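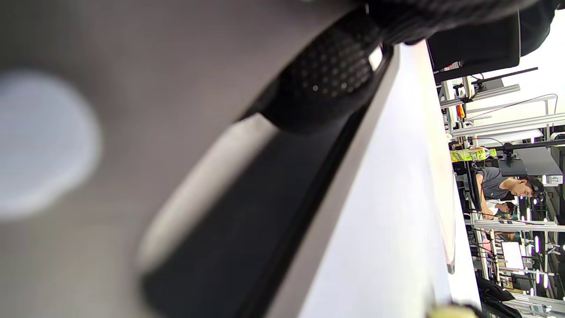 Figure 4.1 A black gripper finger with a pad of small raised dots at its end.

Chapter 4
Sitting Still, Outdoors and In

When I signed up for my first silent retreat I pictured myself on a cushion at sunrise, perfectly calm, with birds. What I got was a sore left hip and a song from a car commercial playing in my head for most of the morning. I was staying at Serlow, a small retreat house in the hills, and there were 18 of us in the group. I was sure the other 17 were doing fine.

They weren't. Our teacher, Unnur Kragh, let us talk at supper on the first night, and out it all came – knees, mosquitoes, grocery lists, an old argument with a brother. I have loved that supper ever since, and I still think of it when a new student tells me she "can't meditate." Of course you can! You sat there, you wandered off, you noticed. We'll be doing a lot of that in this chapter.

In Chapter 3 we worked with the breath while lying down. Now we're going to sit up, and we're going to take the practice to a few different places. I'll ask you to try a park bench, a kitchen chair and, if you can get to one, a beach. The place matters more than I used to believe. Wind on your face gives you something to come back to, and so does a noisy refrigerator (mine hums a little flat).

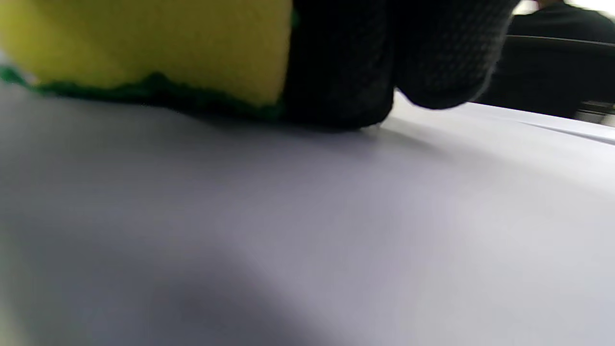 Start small, please. My friend Yanling Bai, who taught beside me for two summers, used to set new students a sit of 2 minutes and then send them off to drink tea. Some of them grumbled that they had paid for more than that. By the end of August those same people were sitting for half an hour without fuss, and a few had to be called in for lunch.

You don't need to buy anything. A folded blanket under the hips is plenty, and if the floor is hard on you, use a chair and put both feet flat. Sofia Sampaio came to her first class with me at 68, sat in a dining chair by the window, and is in that same chair now at 70. She has never once tried the lotus position and has no plans to.

Section 4.1 deals with posture, and it's the longest, so feel free to take it in two goes. Section 4.2 is about sound, with an exercise I learned at the Esteves garden from Hòa Doãn – you'll want to do that one outside, early, before the traffic picks up. Section 4.3 covers walking, for those days when sitting is out of the question.

Before you read on, put the book down and sit for 2 minutes. Eyes open or closed, I don't mind which. Then write one line in your notebook about whatever was loudest, inside or out. Keep that line, as we'll come back to it at the end of Section 4.2.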